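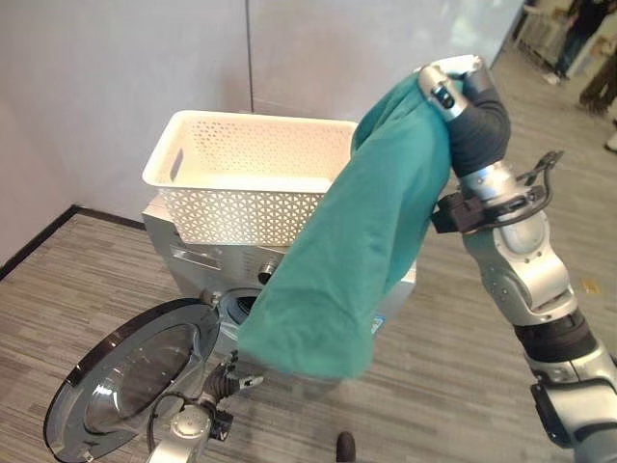

Laundry station: right hand holding the garment at the washer, door open, basket on top.

Progress report to the Medeo fund, second period
Prepared by Boris Kneževič, Skakitz project
16 July 2020

When you agreed to pay for a set of working rules for household robots, I promised a short document. The first draft ran to 4 pages. The draft after that ran to many more, and I have spent much of this period getting it back down to a size that a person might read while standing next to a machine.

Where we are. The laundry section is finished and in daily use. The kitchen section is half written and has already caused two arguments. The section on stairs consists of a heading.

What the laundry rules say. The washer door is opened fully before any cloth is brought to it. One garment per grasp. If a sleeve or a corner goes over the control knob, the arm stops and the operator decides what happens next. The free hand keeps clear of the hinge side whenever the door is moving, a rule we wrote in one line and then discussed for most of an afternoon. Visitors stay on the carpet beyond the partition and do not offer advice.

We have logged 3692 garment transfers under these rules. Of those, 1379 carry a written note from the operator. I had asked for notes on anything unusual, and it appears that operators and I differ on what is unusual. A good many say "fine." One says "fine, but slow," and I have chosen to treat it as data.

The notes did change the text in a few places. We had required the operator to announce each step out loud. By the second week everyone was announcing steps in the voice of an airport, and the people who were supposed to be listening had stopped. The rule now asks for a spoken call at door movement and at release, and at no other time. We also dropped the clause on folding, as it described a robot none of us has met.

Emergency stop. The draft said the button must be "within easy reach." Nedeljković, who reviewed the text for us, asked whose reach. It now says that the operator must be able to press it without taking a step, and that a second person present must know where it is. We check this by asking them.

What went badly. Our training sheet was late. The cable inspection form had a box for the date and no box for the result, so we own almost 5 weeks of very well dated inspections. A corrected form is in use.

Money. Spending is on plan apart from printing, where the early drafts did some damage.

Next period. Finish the kitchen section, start on stairs in earnest, and hand the laundry rules to the Virkik site in September so that people who did not write them can tell us what they mean. I would ask that the review meeting be moved until after that visit. The change needs your signature, and the form is with your office.

Recent reports
Skakitz: first period report
Skakitz: note on operator training
Virkik: site preparation and floor plan
Medeo fund: guidance for report authors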